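Unidad 5. La cocina central de Pamholm: quién hace qué cuando llega el brazo

Categoría: Apuntes de clase > Trabajo y automatización
Última actualización: mayo
Imprimir | Enviar por correo electrónico

Lectura previa: el informe interno de Plirov, páginas 10 y 11. Conviene llegar a clase con el párrafo sobre «redistribución de tareas» subrayado, porque volveremos a él varias veces.

5.1 El caso

Pamholm prepara comidas para comedores de empresa. La dirección contrató a Plirov para automatizar el emplatado y el movimiento de verduras entre la encimera y los platos. El proyecto se llama Inthanon y, por ahora, buena parte de él vive en simulación. El informe promete un 95 % de aciertos. ¿Aciertos en qué? En colocar una pieza suelta en un plato vacío, según la nota al pie. Una cocina a las once de la mañana se parece poco a eso.

Waraporn Khamphan, jefa de turno, lo dijo en la entrevista que comentamos en la sesión anterior: «A mí me quitan coger la berenjena y me dejan vigilar al que la coge». Nótese que vigilar no figura en su categoría profesional ni en su nómina.

5.2 Lo que el informe no cuenta

- El tiempo de preparación. Alguien tiene que dejar cada pieza donde el brazo la espere. Esa tarea no existía y no aparece en ninguna tabla.
- El oficio. Ekkachai Bunnag lleva años descartando verdura al tacto. El informe llama a eso «inspección visual».
- La responsabilidad. Si una bandeja sale mal, ¿responde el turno o el proveedor? El contrato remite a un anexo que no nos han facilitado.

Jingyi Jin, de Plirov, sostiene que la simulación abarata los errores. De acuerdo. También abarata las promesas, y quien planifica la plantilla lee las promesas.

5.3 La tarea en el simulador: mano negra de cuatro dedos extendidos, todavía sin nada cogido; una berenjena verde oscuro junto a un plato blanco vacío

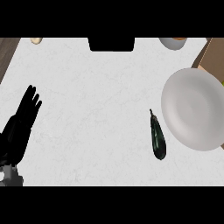
5.4 Para la próxima sesión

Traed por escrito, en una página, qué tareas de vuestro propio puesto quedarían fuera de una medición como la de Plirov. Nuwan Gazi presentará el caso Kania.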